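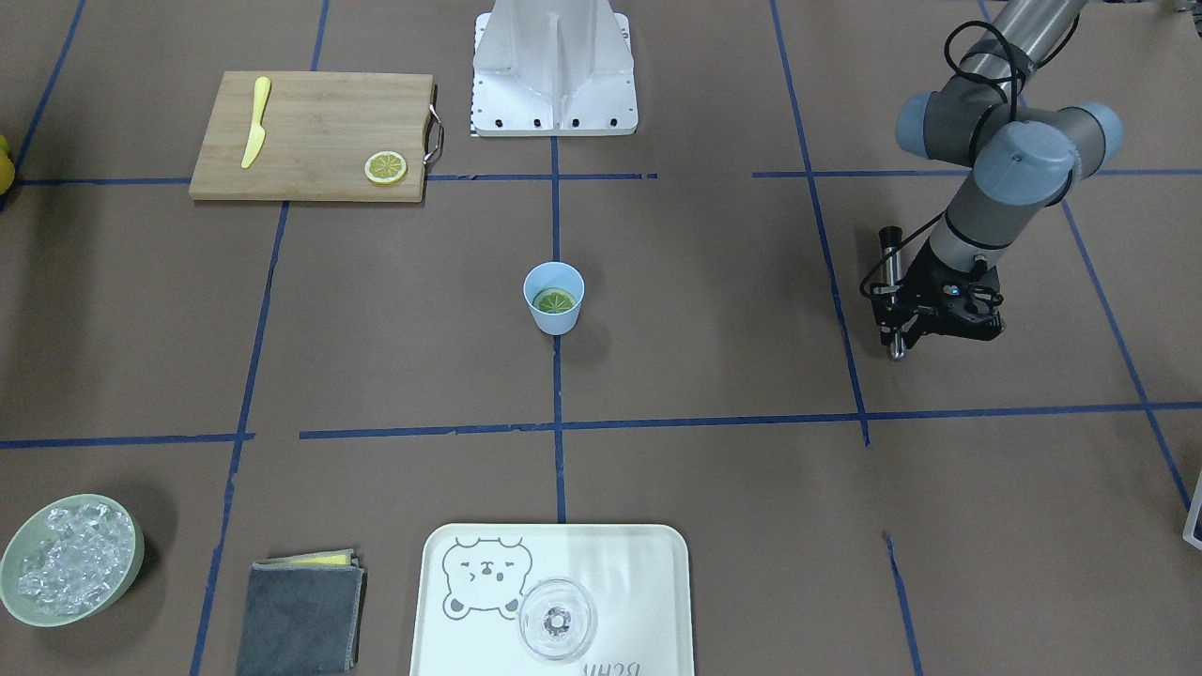 Ok quick one before the kids are up. 5:40 and I'm on my second coffee, so forgive the spelling.

The Savholm ferry is now on time. Officially. Has been since the start of August. If you were standing on the dock last month for three hours watching a gull eat somebody's sandwich, you were early.

I went to the town meeting, because I'm the sort of person who goes. Folding chairs, bad mic. Mayor Halldóra Damgaard had slides. First slide said ON TIME in green letters. Second slide also said ON TIME, bigger. Then she explained that the old system, where a boat due at 8 was supposed to leave at 8, was "an outdated, clock-based approach" and that from now on the boat leaves at departure time. Departure time being when the boat departs.

Somebody in the back asked how you'd know when that was.

"You'll see it going," said the mayor.

I wrote that down word for word. Had to borrow a pen.

So the numbers. Under the old way of counting the ferry was late 1,149 times since they signed with Busunis, who run the thing. Under the new way it's been late zero times, and Busunis gets the punctuality bonus. Backdated. For all 1,149. There was clapping at this, mostly from the front row, mostly Busunis.

Then Þröstur Dalsgaard got up. He's the new Director of Passenger Outlook, a job that did not exist in July and now has a parking space. His line is that the ferry has never been the problem. Attitude is. Islanders come down to the dock "with a destination in mind" and that puts enormous pressure on the crew. He'd like us to try just being near the ferry for a while. See how that feels.

A woman two seats over from me said she had a hospital appointment on the mainland and how was she meant to get to it. He told her that was exactly the kind of mainland-centered thinking he was talking about. Then he gave her a tote bag.

I also got a tote bag. It says WAITING IS TRAVEL. The handle came off on the walk home.

There's a leaflet too, sent to every house, 4,000 of them, which is a lot of leaflet for us. Would have come sooner but it was on the ferry. Highlights, copied out as fast as I can:

- Passengers who board and then do not go anywhere may be charged a mooring fee.
- "Sunk" will no longer be used in council papers. Preferred term is "deep service."
- The timetable is being retained for heritage reasons and can be viewed at the library by appointment. Library is on the mainland.
- Complaints can be handed in at the Stougaard side, in person, before 9. First boat gets in at whenever.

What gets me is the second boat. Remember the second boat? We voted on it. I have a fridge magnet of it. Turns out it was traded to Bakex for a strategic partnership, and when the schoolteacher asked what Bakex does in the partnership, the mayor said they were a partner. And what did they do with the boat? They're using it. It goes past at 8 every morning. Very punctual, you could set your watch by it, people do. It doesn't stop.

Opposition were furious obviously. Both of them. They want an inquiry held on the mainland with full powers and everyone under oath, and were last seen on the dock with their briefcases, heading over to request one. Still there when I walked the dog last night. One has a tent now.

Anyway it passed. 19 for, and against was not recorded, as those members were deemed to have not yet arrived under the new rules even though I could see them, they had their hands up.

Afterwards there was cake. Mayor said a few words about how when she was a girl people rowed across and were glad of it, and were we aware how much negative talk weighs. There's apparently a study. A complaining passenger sits lower in the water. Dalsgaard nodded all through that bit, writing it on his hand.

I asked him at the coffee urn, off the record (sorry Þröstur) when he'd last taken the boat himself. He said he finds he can do the job better by helicopter, since it gives him an overview of the waiting.

Right. Someone's up, I can hear cereal hitting the floor. Need to get them dressed and down to the dock for the school run, boat's at departure time and last week we missed it by being their too soon.

Comments are open but moderated, so they'll show up when they show up. Which counts as instantly now I think.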